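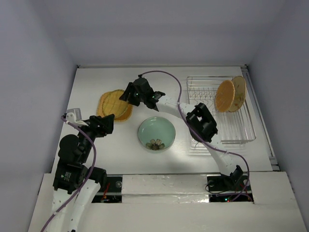

# Week 9: Action chunking, or why our arms stopped shaking

Handout for Thursday, December 17, 2020. Bring it to lab, because I won't re-derive anything there!

Last week we trained a plain one-step cloner on the tabletop tasks. It looks at the camera view and the joint angles, predicts one action, does it, and looks again. Every step is a fresh chance to be a little wrong, and the next prediction starts from that slightly wrong place. With two arms it gets worse (one arm drifts and the other one has never seen its partner over there).

The fix we're studying is simple enough to be annoying. Predict a whole run of actions, call it *k* steps, and carry them out before asking again:

`one-step: a(t) = π(o(t))`
`chunked: a(t), …, a(t+k−1) = π(o(t))`

A long task now has far fewer decision points, so errors get fewer chances to pile up. It also helps with pauses. Human demos are full of them, and a one-step policy can learn to hover over a bowl forever – same view in, same "stay put" out.

## Our numbers

Pao-chu Kao trained both versions on the Stirora set, which is 306 demos of two-arm kitchen handling: placemats, bowl, plates in the dish rack. Another 29 demos were held back. Please don't train on those, I will notice.

Held-out action error was lower for the chunked policy, but be careful with that. Low error on recorded data doesn't promise a good run on the table.

## Picking k

- Small *k*: quick to react, shaky.
- Large *k*: smooth, but blind until the chunk ends. If a placemat slides, too bad.
- Overlapping chunks: predict every step and average the guesses for the same moment. I like this one, though it can blur two good plans into one bad one.

## Before January

1. Retrain with two values of *k* and plot error against steps into the chunk.
2. Explain in a paragraph why averaging could hurt when either arm could reach for the same placemat.

Stuck on the data loader? Write to Lamai Wattanapong – she rewrote it and knows where the bugs live.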